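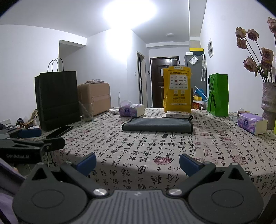 Version note, February: the column `script_2` is now filled for all cloths which carry two scripts. Before this it was filled only in the Greek part. If you made your own copy before February, please take the new `cloths.csv` and do not try to merge the two by hand.

# Porkorano

Porkorano is a table of household cloths that have writing on them: tablecloths, runners, napkins, tea towels, bread covers and wall cloths of the kind people hung behind the stove. Each row is one cloth. We record what the writing says, in which script it is, how it was put on the cloth, and how well it survived.

We have 1665 rows and 22 columns. The data is text only, in one CSV file, with UTF-8 encoding.

## Why we made it

Polyxeni Papadakis started with the embroidered kitchen cloths of her grandmother's village. These have short sayings on them, usually a good morning or an advice to the housewife. She wanted to know which sayings travel from one place to another and how the spelling changes on the way. Michalis Kourkoulas had a separate list of printed tablecloths, mainly with calligraphy or newspaper text used as a pattern. We joined both lists, and the first year was spent on agreeing what to call things.

The result is uneven. The embroidered part is deep and careful. The printed part is wider, but in many rows we know only the script and the size.

## Files

```
porkorano/
 cloths.csv main table
 sayings.csv repeated texts, one per row
 scripts.txt list of allowed script names
 places.csv place names with older forms
 check_rows.py looks for empty or wrong values
 CHANGES.md
```

## Main columns

| Column | Type | Meaning |
|---|---|---|
| `cloth_id` | text | Never used again, even if a row is removed |
| `kind` | text | tablecloth, runner, napkin, towel, cover, wall |
| `method` | text | print, embroidery, woven, painted, unknown |
| `script_1` | text | Main script |
| `script_2` | text | Second script, if there is one |
| `text_as_is` | text | The writing with all its mistakes |
| `text_clean` | text | Our corrected reading |
| `legible` | text | full, part, none |
| `ground` | text | Color of the cloth under the writing |
| `repeat` | yes/no | Does the same text come again as a pattern |
| `source` | text | Collection or person the record came from |
| `note` | text | Free text, up to 2000 characters |

The rest of the columns are measurements and dates of entry. They are explained in the head of `check_rows.py`, which is not the best place for it, and we will move them.

## Scripts

There are 8 script names in `scripts.txt`. For Chinese writing we use only one name, `han`, and we put the style of the calligraphy in `note` if somebody who can read it has told us. Neither of us reads Chinese. For this reason `text_as_is` is often empty in these rows, and `legible` then tells only if the signs are sharp enough to be read by a person who knows them. An empty text does not mean that the cloth has no text.

Please do not fill these cells from automatic recognition. We tried it on a small part and the output mixed columns which should be read separately. A wrong text looks the same as a right one in a CSV.

## How a row is made

1. The owner or the collection sends measurements and close photographs.
2. One of us types the writing as it stands. Wrong letters stay wrong.
3. The other one reads the photographs without looking at the first reading.
4. If the readings differ, both go in `note` and `text_clean` stays empty until we agree.

The photographs are not part of the release. Many owners gave them on the condition that they stay with us, and it is easier to have one rule for all.

## Sources

The largest group comes from the Kalogeropoulos collection, which is a private one and has its own numbering. We keep this number in `source` after a colon, for example `kalogeropoulos:22`. The second group is from the Skomar shop, where old printed stock was sold by the meter. The smaller ones are families and two market sellers who let Michalis unfold everything.

Names of families are replaced by a letter. Where a cloth has a surname embroidered on it, we write `[surname]` in both text columns.

## Known problems

- **Cream and white.** Old white cloths become yellow, and we cannot always decide what was the first color. `ground` says what the color is now.
- **Cut cloth.** The Skomar pieces were cut from a roll, so the text can start in the middle of a word. We did not complete it.
- **Upside down.** Some printed cloths have text in two directions, so that people on both sides of the table can read. We transcribe the side with the maker's edge first. Where no such edge is found, the order is by chance.
- **Sewn accents.** In Greek embroidery an accent is one or two stitches and falls out easily. Please do not use `text_as_is` to study accents.
- **Dates.** Owners tend to give the date of a wedding. We write it in `note` and never as the date of the cloth.

## Checking your copy

```
python check_rows.py cloths.csv
```

It prints the row number and the column for each problem. An empty `text_clean` is a warning, everything else is an error. If you save the file from a spreadsheet program, run the check again, as some of them change the measurements into dates.

We clean the spaces with a small tool called Deter. You do not need it to use the data.

## Corrections

Open an issue with the `cloth_id` and your reading. For Han writing we are especially grateful if you tell us also the direction in which you read and where a column begins. One cloth per issue, please. Polyxeni answers for embroidery and Michalis for print, and woven cloths go to the one who has time.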